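A Friday at Troraso: my visit to the teleoperation hall in Hirketberg

In June I had the chance to join the open day of Troraso, a small company in Hirketberg that collects demonstrations for robot learning. I work in packaging automation at Brillton, where our robots are programmed point by point, so I was curious to see how people teach a robot without writing any line of program.

The bus from the station needs longer than the website promises, and I arrived when the introduction had already started. Please take the earlier one if you go. There was coffee, and a badge with my name spelled almost correctly.

Our guide was Takumi Tsuji, who is responsible for the operators. He explained the principle quickly. A person sits outside of the cell and holds two light handles, built with the same joints as the robot. When the person moves the handles, the two arms in the cell copy the movement. Everything is recorded: the joint positions, the opening of the grippers, and the video from the cameras, including small ones at the wrists. One complete try is called an episode. For one task they want 1000 episodes before they begin training, and the operators of the chess task had reached 51 on the morning of our visit. I found this number a little sad, but Mr. Tsuji was in good mood about it.

The task itself is easy to say. The arms must take chess pieces and move them between the board and two colored trays. For a human this is nothing. For an operator with handles it is tiring work, because you do not feel the piece in your fingers. You must judge only with your eyes if the gripper is low enough. A pawn is short and its neighbors stand close to it, so a small mistake can push over three others.

I asked why the walls of the cell are full of scribbles. The answer was that a robot trained in front of a clean white wall can become confused when the wall is different, so they change the background from time to time. The drawings were made by the operators with a thick marker during one lunch break. Other objects are also left on the table for the same reason, and the robot has to learn that they are not important.

Chess task, seen from the wrist and from over the table:
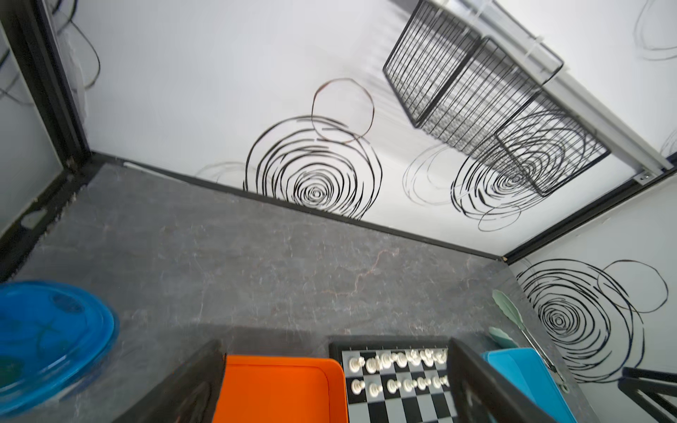
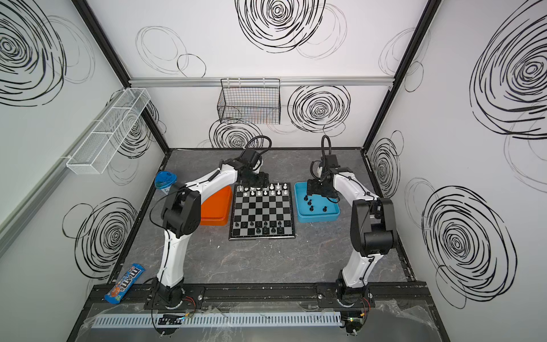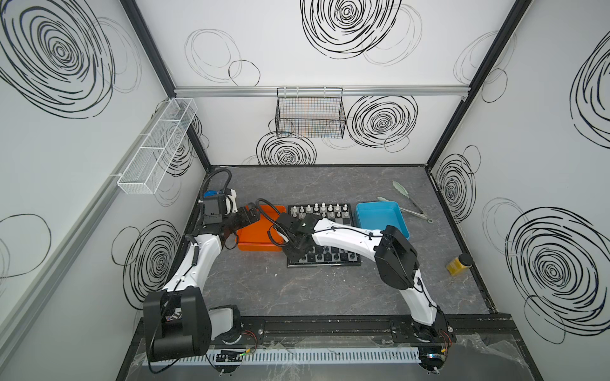 After the demonstration the visitors could try the handles, each person for a few minutes. I waited in the line and watched the others, which was useful, as everybody made the same mistake of moving too fast. When it was my turn, I got one pawn up on the third try and dropped it beside the tray. The handles are lighter than I expected. My shoulders became stiff very soon, and I understood why the operators change places every half hour.

Mr. Tsuji told me that a dropped piece is not always a bad episode. If the operator picks it up again calmly, they keep the recording, and the robot can learn from it how to correct itself. Only if a piece falls where the arms cannot reach, the episode is deleted. At Brillton we would stop the line for a dropped part, so this was for me the most interesting point of the day.

The second stop was the room with the Mersha software, where the recordings are checked. A young woman showed us how she cuts the waiting time at the beginning and writes a short sentence for each episode. She can check 100 episodes in a day if the network is good. I wanted to ask how they decide between two different styles of operators, but the group was already moving on to the lunch.

The next open day is planned for autumn, and registration is by e-mail. Bring flat shoes and a sweater, the hall is cold even in summer.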